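Home What We Do Our Sites About Us Careers Contact

About Hudwood

Hudwood looks after meeting rooms, lobbies and training floors for companies that rent their space. We started in Overgaard with one van and a contract for a single office building. Today we cover 205 rooms in 17 buildings, and the Lutotov branch handles a little over half of them.

Most of the work is the same as it always was. Floors get cleared and cleaned, things left behind are picked up and put where they belong, and the room is set for whoever has it next. Our crews used to do all of that by hand, mostly at night.

Two years ago we began using two-armed robots for part of the pickup work. We call the program Hondidus. The robots collect small items from the floor and carry light containers. They do not do windows, stairs or restrooms, and they do not lock up.

What changed for our staff

The first change was the hours. Almost 30 people moved from the overnight shift to one that ends at 10 p.m. Some preferred nights and stayed on them.

The second was the job itself. A crew member now sets up the robot, checks the room when it is done and fixes what it missed. There is less bending and more walking between rooms. Everyone who works with the machines is trained on paid time and moves up one pay grade after passing the floor check.
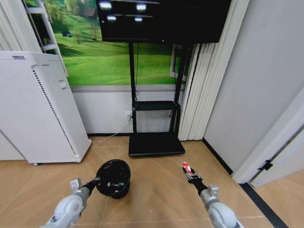

We did not cut positions when the program started. When people have left since then we have replaced them, though new hires spend their first month working by hand so they know what a finished room looks like.

Complaints from crews go to the same desk as complaints from clients. The most common one so far is that the robots are slow, and we agree. Large rooms are still done by people.

Our office and training room are at 3638 Mill Road, Overgaard. Visits are by appointment.

Related pages
Working at Hudwood
Hondidus: questions from clients
Lutotov branch: hours and contacts
Floor care for rented space

Last updated: March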